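Can a council member vote from home?

Revathi Achari
Our town council in Britton has seven seats. One member has been dialing in from a lake house since April and voted by phone on the 320 parking permits. The opposition walked out, all 2 of them. Is a phone vote even legal?

Noemi Yazzie
Depends on your state's open meetings law and then on your council's own rules. Ask the clerk for both. Many places let a remote member speak and vote but won't count them toward the quorum. If the rules say nothing, someone has to raise a point of order at the meeting. Walking out first makes that hard - you can't object from the parking lot.
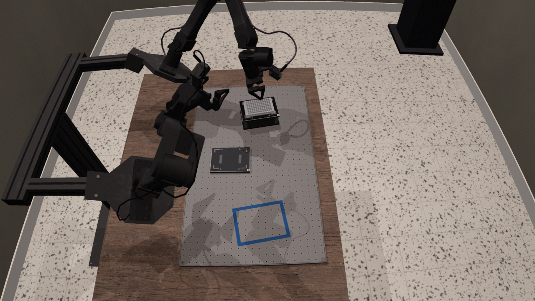 Roy Marsden
Ours in Flultley did this for years and the sky stayed up. Get 60 signatures and they have to put it on the agenda. At least they did here, might be 1,000 where you are.

Kazimír Kopecký
Check the minutes too. If they list him as "present," ask the clerk what the rules mean by present. I asked ours and got a four-page letter, most of it about chairs.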